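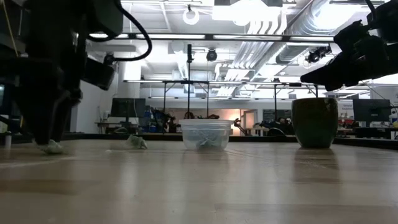

無垢の木のテーブルにオイルを塗り直す方法
最終更新 12/21/23

木のテーブルを長く使うと、天板の色が少しずつ白っぽくなります。水をこぼした時に丸いしみが残るようになったら、オイルが足りなくなった合図だと私は考えています。このページでは、私が自分の台所のテーブルで毎年行っている塗り直しの順番を書きます。日本語は勉強中ですので、読みにくい文がありましたらお許しください。

対象は、オイル仕上げの無垢材か集成材です。ウレタンの厚い膜で仕上げた家具には、この方法は使えません。オイルが膜の上に残って、いつまでもべたべたします。どちらか分からない場合は、天板の裏側の目立たない所に水を一滴落としてください。十分待ってもそのまま玉になっていれば、膜のある塗装の可能性が高いです。色が少し濃くなれば、オイル仕上げか、何も塗っていない木だと思います。新しいオイルの場合も水をはじきますから、確かでない時は買った店に聞くのが一番よいです。

用意する物
・家具用の植物性オイル(私はGiloの無色を使っています。小さい缶が1815円でした)
・紙やすり 240番、400番、600番
・やすりを巻く当て木
・毛羽の出ない綿の布、三枚か四枚
・固くしぼるための雑巾
・薄いゴム手袋
・水を入れたバケツと、ふたの閉まる金属の缶
・床に敷く新聞紙

私のテーブルは長い方が143センチで、小さい缶の半分も使いませんでした。最初から大きい缶を買う必要はないと思います。一度開けたオイルは、缶の中で表面に皮ができることがあります。

作業の前の日
テーブルの上の物を全部別の部屋に移して、固くしぼった雑巾で全体を拭きます。洗剤は使いません。ろうそくのろうや、乾いたごはん粒がついている時は、プラスチックのカードの角でそっと取ります。そのまま一晩乾かします。雨が続いている週は、日を変えた方がよいです。私は八月に一度やって、湿気が多くてなかなか乾かず、とても困りました。

やすりをかける
必ず木目の方向に、まっすぐ動かします。円をかくように動かすと、その時は見えませんが、オイルを塗った後に細い傷が全部出てきます。

240番は、しみや輪の跡がある所の近くだけに使います。跡の真上だけを強くこすると、そこがへこみます。跡より手のひら一つ分ぐらい広く、軽い力で何回もかけてください。次に400番で天板の全体をかけます。端の角は、力を入れるとすぐに丸くなりますから、当て木を使わないで指で軽く一回なでるだけにします。

最後の600番はなくてもよい、と言う人もいます。私は好きなのでかけます。ただし、細かくしすぎるとオイルが入りにくくなるそうですから、これより上の番号は使いません。終わりましたら、粉を掃除機で吸って、乾いた布で拭きます。木目の溝に粉が残りやすいです。窓の方から斜めに見ると、残っている所がよく分かります。
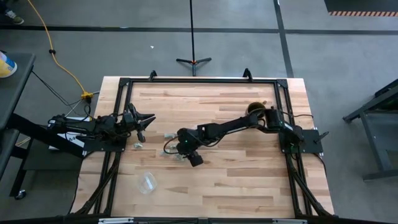 Sivaprasad Namboodiriさんからは、粉を取る時にぬれた布を使ってもよいか、という質問をいただきました。前に水拭きをしたら、表面がざらざらになって、最初からやすりをかけ直したそうです。ざらざらになるのは、木の繊維が水を吸って立つからです。失敗ではありません。よく乾かしてから、600番でもう一度軽くなでれば平らに戻ります。わざと一回ぬらして、繊維を立ててから仕上げる方法もあります。急いでいる方は、乾いた布だけで十分です。

オイルを塗る
窓を開けて、手袋をします。缶をよく振るか、棒でまぜます。布を小さくたたんで、オイルを少しずつしみこませ、木目の方向に伸ばしていきます。一度にたくさんかけると、むらになります。

私は裏側から始めます。表だけに塗ると、表と裏で湿気の入り方が違って、板が反ることがあるからです。裏は一回だけ、薄くてもかまいません。裏が落ち着いてから表を塗ります。木口、つまり板の端の切った面は、よくオイルを吸いますので、二回か三回、吸わなくなるまで塗ってください。

全部塗ったら、二十分ぐらい待ちます。待つ時間は製品によって違いますので、缶の説明を先に読んでください。

拭き取る
この作業が一番大事だと私は思います。乾いた新しい布で、表面に残ったオイルを全部拭きます。もったいないと思って残すと、そこが固まらないで、後でほこりがつきます。布がすべらなくなって、手に少し重く感じるまで拭いてください。椅子に座って低い位置から見ると、拭き残しが光って見えます。
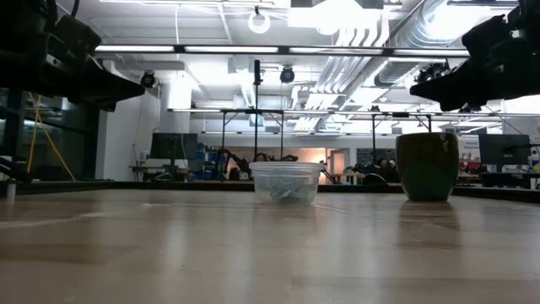 二回目を塗るまでに、私は約17時間おきます。夕方に一回目を塗って、次の日の昼ごろに二回目、という予定にすると楽です。寒い部屋ではもっと長くかかります。手の甲でさわって、べたつきがなければ進んでかまいません。二回目の前に、600番で力を入れないで一度だけなでて、粉を拭きます。その後は一回目と同じです。二回目はオイルがあまり入りませんから、量は半分ぐらいで足ります。

つやがほしい方は、オイルが完全に固まった後に蜜ろうワックスを薄く塗ってもよいです。Brilholmのワックスを試した時は、手ざわりはよかったのですが、熱いカップの跡が前より目立つようになりました。今はオイルだけにしています。

使った布の捨て方
植物性オイルがついた布は、丸めて置いておくと自然に熱を持って、火が出ることがあります。使い終わったらすぐにバケツの水にしっかりひたしてください。私は水と一緒に金属の缶に入れて、ふたをして外に置きます。捨てる日と分け方は、住んでいる町の決まりに従ってください。途中で休む時も、布を新聞紙の上に置いたままにしてはいけません。やすりの粉にオイルがついた時も同じです。

塗った後の一週間
次の日から軽い物は置けますが、一週間ぐらいはぬれたコップと熱い鍋を直接置かないようにします。テーブルクロスもまだかけません。空気が通らないと、下のオイルが固まりにくくなります。水をこぼしたら、こすらないで、布で上から押さえて取ります。

においは三日か四日で弱くなりました。においに弱い方や小さいお子さんのいる家では、休みの日に窓を開けておける季節を選んでください。

よくある失敗
べたつきが何日も取れない時は、拭き取りが足りなかったのだと思います。新しいオイルを布に少しつけて、べたつく所をこすると、古いオイルがやわらかくなりますので、すぐに乾いた布で強く拭いてください。それでもだめな時は、400番からやり直します。

黒い輪のしみは、鉄の物がぬれたまま置いてあった跡のことが多いです。やすりだけではなかなか消えません。漂白の方法については、まだ私の経験が少ないので、もう少し練習してから別のページに書くつもりです。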